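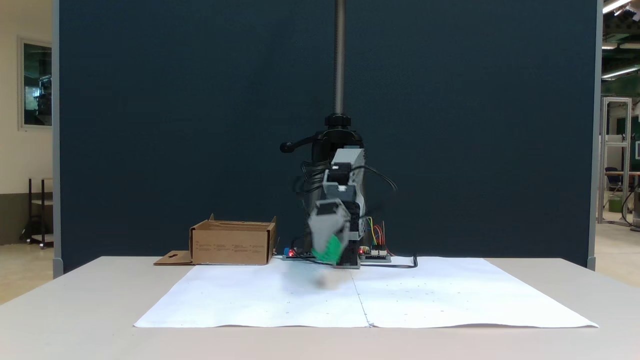

Botond Mészáros wrote to us that he had filled in the Niden House application three times in his head before he ever opened the form, and wanted to know whether we mind if people sound nervous on paper. We don't mind one bit! Half of last season's housemates sounded terrified, and they were lovely to watch. His letter got us thinking that plenty of you must be wondering about the same sorts of things, so we've gathered the ones that come up most.

## Applying

**What is Niden House, for anyone who missed it?**

It's a reality competition where a group of strangers share a house, give up their phones, and vote each other out until two are left (then the viewers choose between them, which is always a long and noisy evening). Urnix makes the show, and the house itself is in Sasov, up past the old orchard road.

**How long should my answers be?**

Up to 300 words for the "tell us about yourself" part, and as short as you like for the rest. Please do write the way you talk. We read an awful lot of people who are "driven" and "outgoing," and by the end of the afternoon we'd give anything for someone who tells us about a fight with their sister over a casserole dish.

**Do I need to send a video?**

Only if we write back and ask for one. When we do, keep it under 2 minutes and sit somewhere with decent light. A kitchen is fine, a parked car is fine, and your mother walking through the back of it is more than fine.

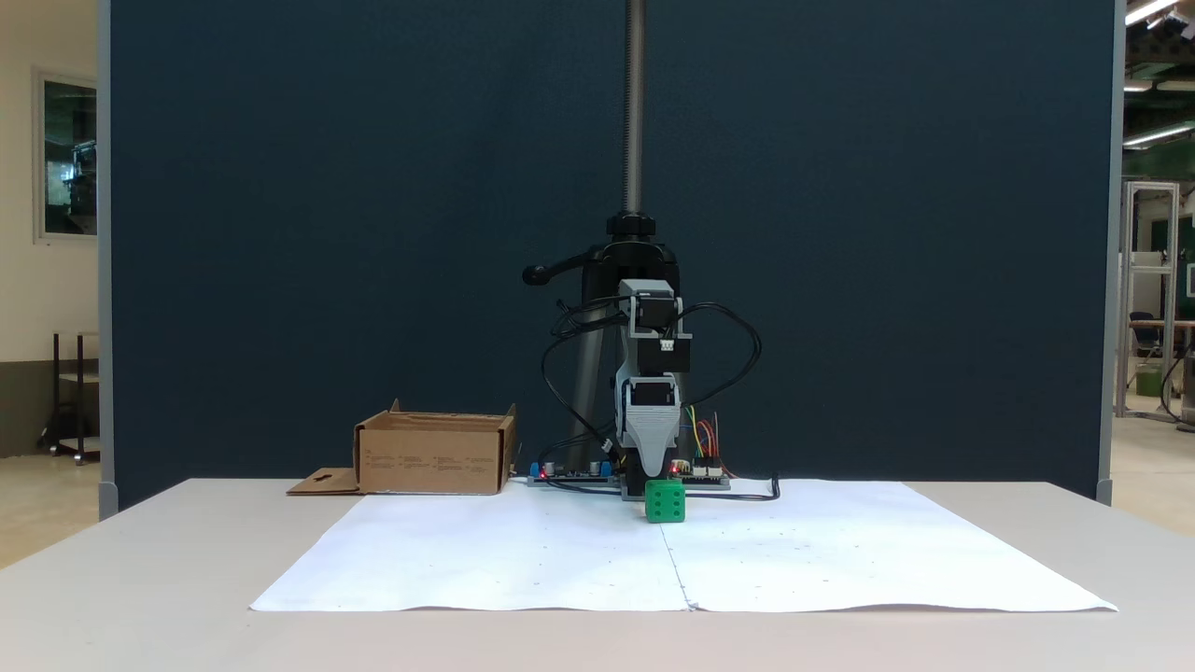

Do watch it once before you send it, with the sound on, since every year we get a good handful that are completely silent, and it's a shame to lose a nice person that way.

**Can I apply with a friend or my husband?**

You can both apply, but please fill out separate forms and mention each other in the last box. We have taken couples before, and one pair of cousins, who weren't speaking by the second week and are now back to sharing a duplex, we're happy to report.

## In the house

**What can I bring?**

One suitcase, and anything you need for your health. Books have to stay at home, and so do journals, playing cards, and anything with a screen. You may bring one photograph of the people you'll miss. Clothes with big logos will be sent back to your family, so pack the plain sweater.

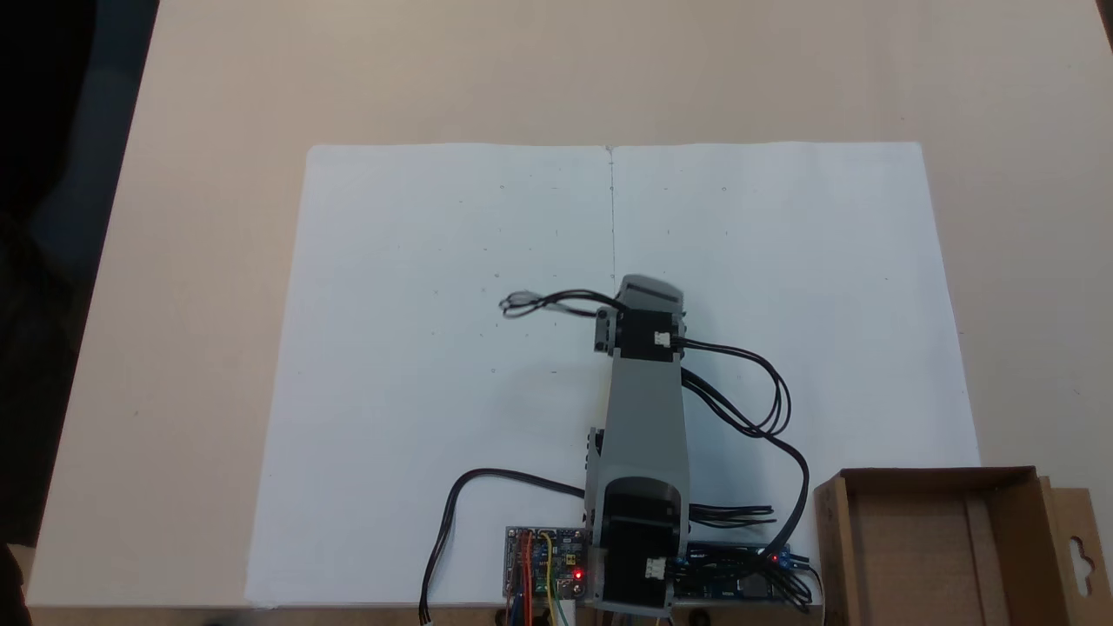 **When will I hear back?**

We answer everyone by the end of February, including the people we can't take this time. If nothing has turned up by then, have a peek in your spam folder first, and then write to Farkas Casting, Box 2139, Sasov, with your full name and the email address you used on the form.

**Will I be paid while I'm there?**

Housemates get a weekly allowance from the day they move in until the day they leave, and the amount is in the contract you'll see before you say yes to anything. Take it home, read it slowly, and show it to somebody sensible.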